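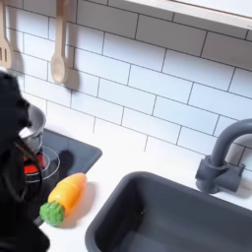
Category: Manipulation / Kitchen tasks

Ticket 2337: Pot placement on toy cooktop fails intermittently

Opened by Ah-rin Woo
5/9/19
Last updated by Gil-soo Bang, status: Open, waiting on reporter

Summary

The arm picks up the small silver pot without trouble but does not reliably set it on the burner. In 82 logged attempts on the Joltoston kitchen the pot ended up tilted, off center, or dropped from too high in enough cases that we can't use the routine for the visitor program. Nothing has been damaged. Priority is medium.

Expected: pot is lowered onto the burner, gripper opens, arm withdraws, pot stays where it was put.

Seen: arm stops with the pot a little above the cooktop and either hangs there until timeout or lets go early. When it lets go early the pot lands on its bottom edge and rocks. Twice it rolled off toward the sink.

Setup: toy kitchen with white counter, dark cooktop panel, sink and faucet on the right, tile wall behind. Standard gripper fingers. Controller is the Delex build from January with no local changes. Carrot left out on the counter in front of the cooktop, as the task script calls for it to go in the pot afterward.

Log

Comment 1, Ekkachai Bunnag
Is the burner height in the config the height of the panel or of the burner itself? The burner has that clear ring around the red part. If the ring stands higher than the number you entered, the arm will feel contact before it thinks it should and stop.

Comment 2, Ah-rin Woo
It was the panel. I measured to the flat part and never added the ring. Changed it and ran again. Fewer timeouts. The early release is still there.

Comment 3, Ekkachai Bunnag
Then those are two separate faults. Please keep them both in this ticket for now, but mark your runs "timeout" or "early release" so we can sort them.

Comment 4, Notburga Leitner
Looked at the early release runs. The depth reading on the pot is bad. The sides are shiny and the rim throws small highlights, and the estimate of where the bottom is jumps from one reading to the next. When it jumps low, the controller believes the pot is already down and opens the fingers. I have seen the same thing with spoons, ladles and the inside of a clean frying pan in real kitchens. Metal is hard.

Suggested test: put matte tape around the pot and run the same script. If early release goes away, it's the reading and there is no point in tuning the grip.

Comment 5, Ah-rin Woo
Taped the pot. No early releases in that batch. Took the tape off and they came back. So it's the reading.

I don't want to leave tape on it. The whole reason we were given this kitchen is to be able to say what the arm can do with ordinary things, and people's pots don't come with tape.

Comment 6, Notburga Leitner
Agreed that tape is a test and should not be the fix. Proposal: stop trusting depth for the last part of the move. Lower slowly, watch the load at the wrist, and release only when the weight comes off. It costs 5 seconds per placement.

Comment 7, Gil-soo Bang
Tried the wrist load method on the bench here. Works with a heavy saucepan. With a pot as small as yours the change in load is close to the noise. You may need to average over a longer window, which makes it slower again. Send me your wrist logs and I'll pick a threshold.

One more thing to check. The arm comes in from the left and covers a good part of the burner while it holds the pot. Whatever you see of the target late in the move is half a burner at best. Please save the burner position before the arm goes in and hold on to it until release.

Comment 8, Ah-rin Woo
Saving the position first helped with centering. Off-center placements are now rare. Wrist logs attached to the shared folder.

Separate question for whoever reads these. The Sosbridge people want one sentence for their newsletter on whether the machine can cook dinner. What do I tell them?

Comment 9, Ekkachai Bunnag
Tell them no. It can move a small pot to a known burner in a kitchen that stays the same from one run to the next, when the pot reads correctly. A real stove adds heat, water weight, a handle sticking out, grease, and somebody's elbow. Washing up at that sink would be a different project.

I would say yes to some shop-floor work. The bin-to-tray cell at Ok has the same arm and runs all shift, but the parts there are dull gray, all one size, and sit in a fixture. Home chores don't give you a fixture.

Comment 10, Notburga Leitner
I'd be a bit less hard on it than that. Setting a pot down was out of reach for us with this controller before the January build. But I wouldn't let it near a hot one, and I wouldn't promise a date.

Comment 11, Gil-soo Bang
Threshold file is in the shared folder next to the logs. Use it with the longer window. Leave the tape off, leave the cooktop lighting as it is, and rerun the full set of 82 so we can compare with the first batch. Do the carrot step only after the pot step passes. If a run times out, note whether the fingers were still closed on the pot. Setting status to waiting on reporter.

Related tickets
Gripper closes before reaching play food with leafy top
Faucet lever: arm pushes past end of travel
Hanging utensils detected as part of wall
Wrist load drifts after warm start
Request: matte cookware set for calibration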